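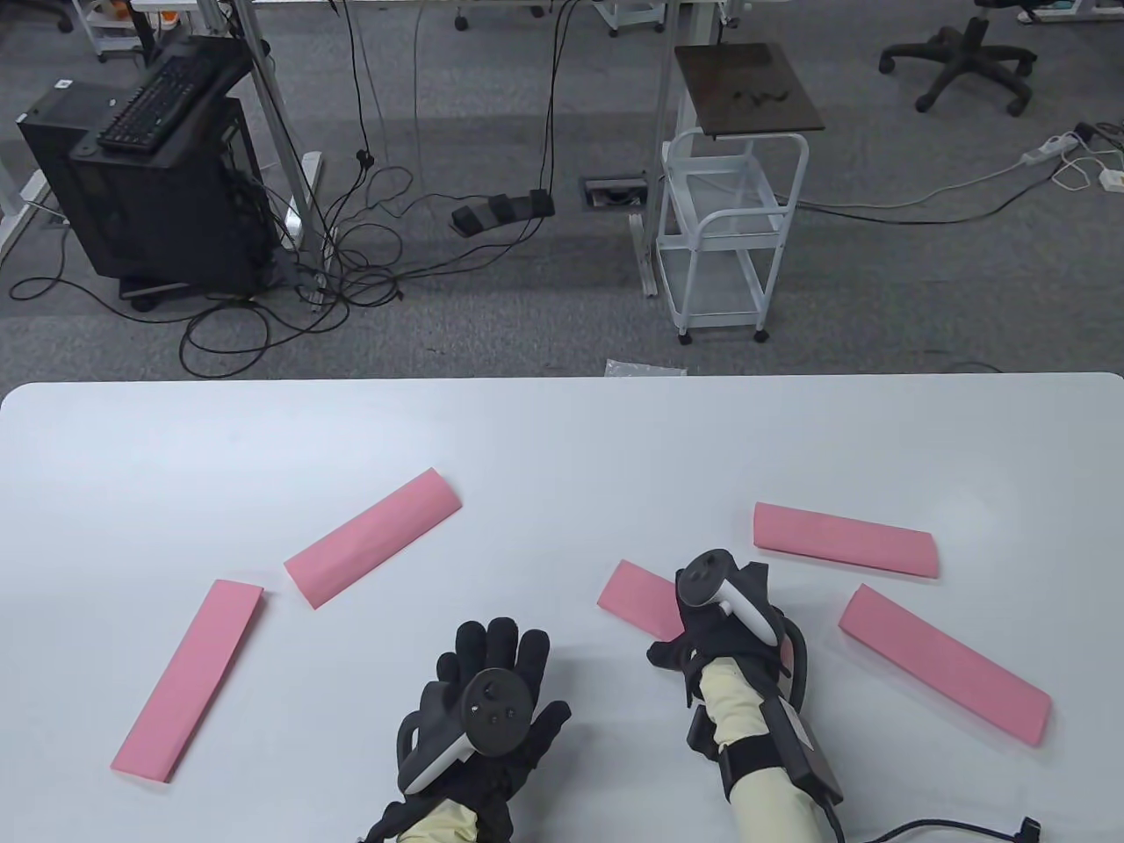 Folding a Paper Tray with Divider Strips
Prokstead Learning Center, Paper Skills Series

These instructions cover the folding of an open paper tray and the long strips used to divide it. The tray is suitable for paper clips, beads, seed packets and other light items. It is not intended for liquids or food.

Materials
One large sheet of pink paper for the tray
Four or five smaller sheets of the same paper for the strips
A ruler and a pencil
Glue stick (optional)

The Center supplies Akuvley paper in the 164 mm and 299 mm widths. The narrower width is used for strips and the wider for trays. Other paper may be substituted, provided that it holds a crease without cracking.

Part A. The strips
1. Place one small sheet on the table with the long side facing you.
2. Fold the sheet in half lengthwise. Align the corners before pressing the crease.
3. Open the sheet and bring both long edges to the center line.
4. Close the sheet again along the center line, so that the raw edges are inside.
5. Run the side of the ruler along the full length of the strip twice.
6. Set the strip aside and repeat with the remaining sheets.

Finished strips should be laid out separately until they are needed. Stacked strips tend to catch in one another's folds. A strip that springs open may be left under a book for roughly 2 minutes.

Part B. The tray
1. Turn the large sheet so that a short side faces you.
2. Pencil a light line 2 cm in from each edge.
3. Fold along each line in turn, crease firmly, and open the sheet flat.
4. Raise the back edge until it stands upright. For a tray with a high back, move the back line farther in before folding.
5. Raise the front edge to form a low lip.
6. Hold the sheet at both sides while the front and back are shaped.
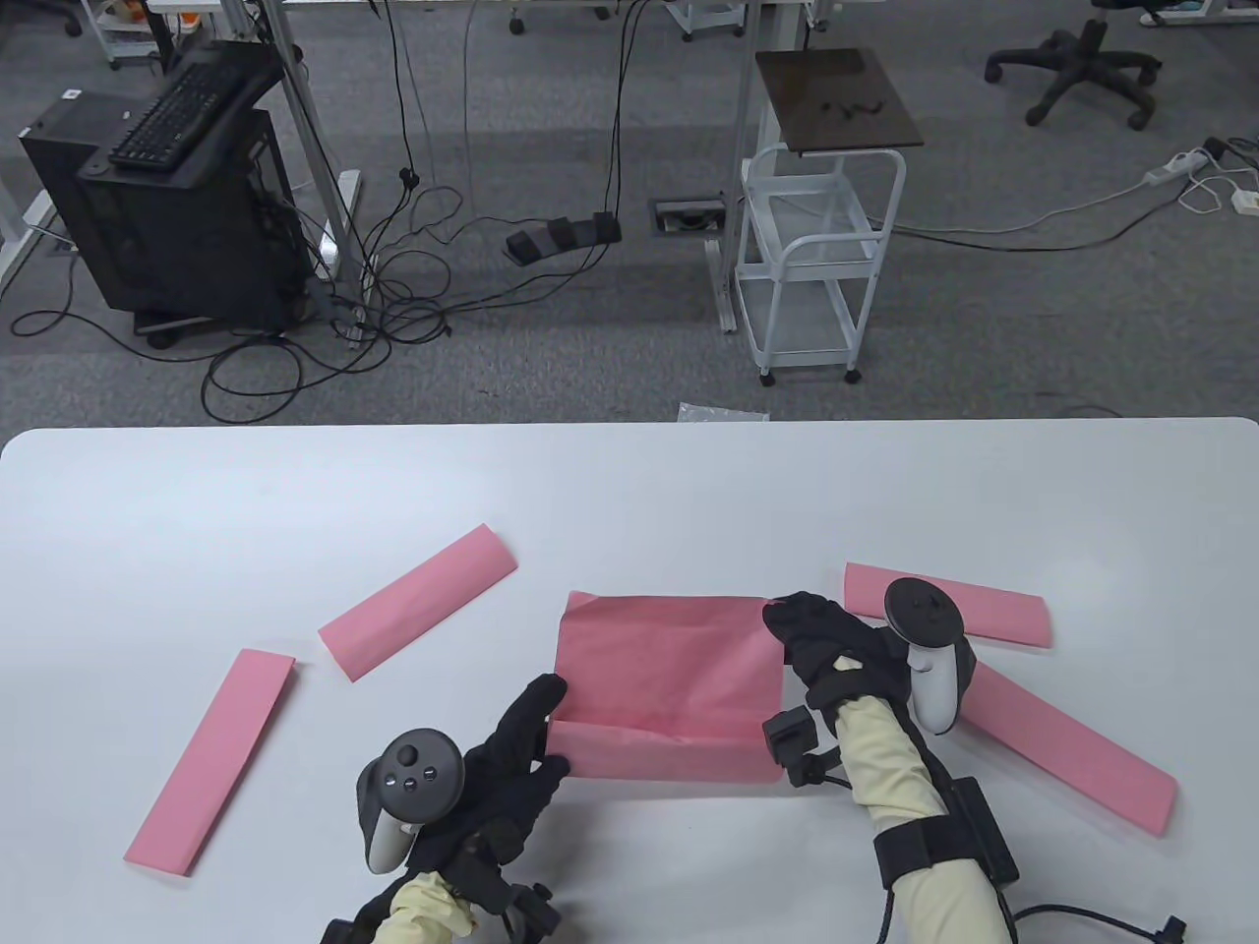
Folding the tray, with the strips laid out on either side.

7. Raise the left and right sides. Tuck the surplus paper at each corner behind the back wall or the front lip.
8. Glue the corners if the tray will be moved often.

Part C. Fitting the dividers
Measure the inside of the tray and trim each strip to length. Stand the strip on its folded edge and slide it into place. Strips that cross should be notched halfway through at the crossing point.

Learners who have completed this sheet may continue to the Ada lidded box or the Ekanayake envelope. Practice tables are available on Thursday afternoons. Questions about the series should be directed to Tahsin Haque at the front office.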